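Wedport's tool library is back, and it's got a proper roof this time

08/09/2019

Well, it's happened! After a whole spring and summer of notices in the post office window saying "reopening shortly" (I have stopped believing in the word shortly), the Wedport tool library opened its doors again yesterday morning, and I went down with my wheelbarrow to see what all the fuss was about. I came home with a hedge trimmer, a set of drain rods and a slice of ginger cake, so I'd call that a good morning.

For anyone who has moved here lately, the tool library is what it sounds like. You join, you borrow a tool, you bring it back. It used to live in the old net store at the bottom of Escobar Lane, and it was a lovely place if you didn't mind standing in a puddle while you looked for the spirit levels. Then in April the back half of the roof came down in the gales, and that was that. Everything that could be saved went into people's garages, mine included. I have been climbing over two lawnmowers to get to my own freezer ever since, and I can't say I'll miss them.

The new home is the former Clokska shop on Harbour Row, where they used to sell blinds and curtain poles. It's dry, it's warm, and there's a ramp up to the front door, so you can wheel a cement mixer straight out to the pavement. Beathag MacBrayne, who has been running the library since it was a box of spanners in her porch, cut the ribbon with a pair of tin snips (borrowed, and signed out in the book, she wanted me to know). She told me the rent for the first year has been paid from the 3000 pounds raised by the sponsored swim and the plant sale, and there's a bit left over for new shelving.

I asked what people had missed most while the place was shut and I was expecting her to say drills. Not a bit of it. "Hammers," she said. "Everyone thinks they own one and then they can't find it." She's fond of a mallet as well, and gave me quite a talking-to about using a claw hammer on tent pegs, which I have done all my life and will probably go on doing when she isn't looking. 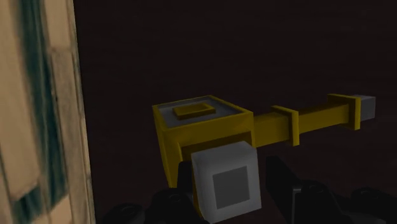
What it costs and when it's open

Joining is 30 pounds a year for a household, and after that you don't pay for each loan unless it's one of the big petrol machines, when they ask you to bring it back with a full tank. You'll need something with your address on it. A gas bill is fine. I took my library card (the book sort) and was sent home again for a gas bill, so learn from me.

Opening hours are Saturday mornings from nine until noon, plus one early evening in the week, which was still being argued over when I left. Loans are for a week and you can renew once, as long as there isn't a queue. There is already a queue for the carpet cleaner. There was a queue for the carpet cleaner before the roof fell in, and I think it may be the same queue.

The old paper ledger is staying, I'm pleased to say, but there's also a booking page now, set up with a thing called Flirkico, so you can look at what's on the shelf before you walk down the hill. I tried it on my phone on the way home and managed to reserve a wallpaper steamer I don't want. Ring them if you do the same, they're very nice about it.

The repair bench

Here's the bit I was most excited about. There's going to be a repair bench in the back room, with a vice and decent lights, and somebody on hand who knows what they're doing. You bring in the toaster or the wobbly chair, you sit down, and you're shown how to put it right yourself. If it can't be fixed they'll tell you so and you can take it up to the tip with a clear conscience.

Cristian Marulanda is looking after the electrical side and he's asked me to pass on that he can't take microwaves. Please don't bring him microwaves. Lamps, kettles, radios, irons and vacuum cleaners are all welcome, and please empty the vacuum cleaner first. Sewing machines will have their own morning once a month if enough people put their names down, and the sheet is pinned up by the till.

There's talk of classes too. Sharpening is the first one, for chisels and garden shears, and after that it will be hanging a door, which I shall be first in line for. My bathroom door has been planed twice by two different people and it still needs a shoulder behind it. I'd love to see a session for the youngsters as well, and Beathag says the school has been in touch about it, though there's nothing settled yet.

Not quite everyone is happy

I should be fair and say there have been a few grumbles. The parking on Harbour Row is dreadful at the best of times, and with people stopping to load up sanders and stepladders it was a bit of a muddle outside yesterday. One van sat in front of the bakery for most of the morning and words were had. The library is asking people to use the harbour car park for anything they can carry, and to pull up outside only for the heavy stuff, with somebody staying in the driver's seat.

The other complaint I heard was about the things that never came back. When the roof went and the stock was shared out among the garages, it was all done in a rush in the rain, and the list was written on the back of a chip wrapper. There's a long ladder, a tile cutter and a good few paintbrushes still out there somewhere. So do have a look behind the bikes. You can leave anything you find in the porch at any hour, with no questions asked and no fines.

I did wonder whether a place like this would still be wanted, with everything so cheap to buy new and turning up on the mat the next day. But the shop was packed from the minute it opened, and half the people in there weren't borrowing at all. They were giving advice! I heard three separate opinions on my gutters and hadn't mentioned my gutters to a soul.

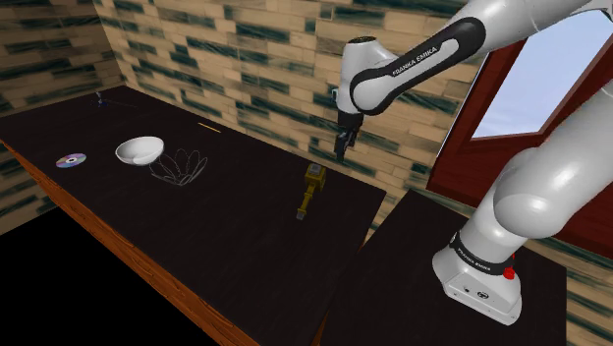 Radymyr Kushnir thinks the hours will have to change before Christmas, and told me that anyone on shifts at the cannery hasn't a hope of getting down there on a Saturday morning. He'd like to see a Sunday slot, even just the one hour, and he's offered to hold the keys for it himself. Beathag has said she'll look at it once the shelves are up.

Eusebio Villanueva would rather they sorted out the ladder first. He has been waiting to paint his upstairs windows since the spring and says he's now got one side of the house blue and the other side green, and his neighbours have begun to comment.

If you've got tools to give, they're after garden forks, clamps of any size and a pressure washer in working order. They've got plenty of screwdrivers. Drop things off during opening hours, and put a label on with your name and phone number in case there's a knack to using it. Persian tea and more of that ginger cake will be on again next Saturday, courtesy of Parvaneh Naseri, and I'm told there'll be a cheese one as well if the oven behaves.

The hedge trimmer is due back on Saturday, so I'd better get on with the hedge.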